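Was ein Tag der offenen Tür zeigen sollte

Wer als Hersteller die Öffentlichkeit einlädt, will gut aussehen. Dagegen ist nichts zu sagen. Ich war am 10. Juli 2019 bei Darneo in Plostden, wo das Unternehmen seine Greifroboter vorführte, und ich bin mit gemischten Gefühlen nach Hause gefahren. Die Technik hat mich überzeugt. Die Art, wie über sie gesprochen wurde, weniger.

Der Andrang war groß. In der Halle standen zwei Reihen von Arbeitsplätzen, an denen Roboterarme Teile aufnahmen, drehten und ablegten. Dazu liefen auf einer Leinwand Zahlen und kurze Filme. Am Eingang bekam jeder Besucher ein Faltblatt, auf dem stand, die neue Anlage mit dem Namen Jallotgate schaffe 584 Griffe in der Stunde. Im Vorjahr, so das Faltblatt weiter, seien es noch 146 gewesen. Das ist eine Vervierfachung, und sie wurde an diesem Nachmittag so oft wiederholt, dass man sie am Ende auswendig konnte.

Was auf dem Faltblatt fehlte, war die Angabe, was dabei eigentlich gegriffen wurde. Ich habe an drei Stellen gefragt und zwei verschiedene Antworten bekommen. An der ersten hieß es, es handle sich um einen Mittelwert über viele Gegenstände. An den beiden anderen hieß es, man habe mit einem einheitlichen Prüfkörper gemessen. Beides ist zulässig. Es sind aber zwei völlig verschiedene Aussagen, und wer eine solche Anlage kaufen soll, muss wissen, welche gilt.

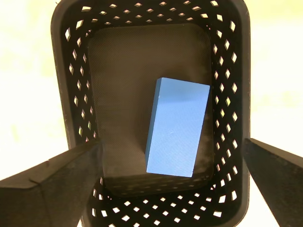 Mir geht es um die Frage, woran ein Laie erkennen kann, ob eine Vorführung etwas taugt. Die meisten Besucher achten auf das Tempo. Ich halte das für falsch, denn Tempo lässt sich mit der richtigen Auswahl der Teile fast beliebig herstellen. Man sollte auf die schlichten Aufgaben achten und lange genug stehen bleiben. Ein hellblauer Klotz auf dem Boden eines schwarzen Kunststoffkorbs ist so eine Aufgabe. Er liegt flach und etwas schräg, mit einer Ecke fast an der rechten Wand, und der Greifer muss mit weit geöffneten Fingern zu ihm hinunter. Ein Kind löst das, ohne hinzusehen. Für eine Maschine ist der geringe Abstand zur Wand die eigentliche Schwierigkeit, und dazu kommt ein Korb, durch dessen rautenförmige Löcher von allen Seiten Licht fällt. Wer nur auf den Klotz schaut, hält die Sache für banal.

Vor diesem Arbeitsplatz blieb kaum jemand länger stehen. Die Leute gingen weiter zur Verpackungsstraße, wo es schneller und lauter zuging. Ich kann ihnen das nicht vorwerfen, denn es gab keine Tafel und keinen Hinweis, warum man sich mit einem Klotz und einem Korb abgibt. Der Mitarbeiter am Pult wusste es sehr wohl und erklärte es auf Nachfrage in wenigen Sätzen, sachlich und ohne Werbesprache. Das war für mich der beste Teil des Besuchs.

Er sagte auch etwas, das ich auf der Leinwand gern gelesen hätte: Man wiederhole jede Aufgabe 1000 Mal mit wechselnder Lage des Teils und schreibe jeden Fehlgriff auf. Eine solche Liste der Fehlgriffe wäre das Interessanteste, was ein Hersteller überhaupt zeigen kann. Sie sagt einem Betrieb, wo er noch einen Menschen braucht. Sie sagt auch den Beschäftigten, welche Arbeit sich ändern wird und welche vorerst nicht. Veröffentlicht wird sie nicht.

Der übliche Einwand lautet, das Publikum wolle keine Fehler sehen. Bei Figueiredo, einem deutlich kleineren Anbieter, habe ich im Dezember das Gegenteil erlebt. Dort ließ man die Anlage ohne Eingriff laufen, auch wenn ihr etwas aus den Fingern rutschte, und die Besucher stellten danach bessere Fragen als vorher. Verkauft hat das dem Unternehmen an diesem Tag vielleicht nichts. Geschadet hat es ihm nach meinem Eindruck auch nicht.

Darneo will die Halle im nächsten Jahr wieder öffnen. Ich würde hingehen. Für das Faltblatt schlage ich vor, hinter jede Leistungszahl zu schreiben, mit welchen Teilen und in welchem Behälter sie gemessen wurde, und wie oft der Griff danebenging. Platz dafür ist auf der Rückseite, dort war diesmal nur der Anfahrtsplan abgedruckt.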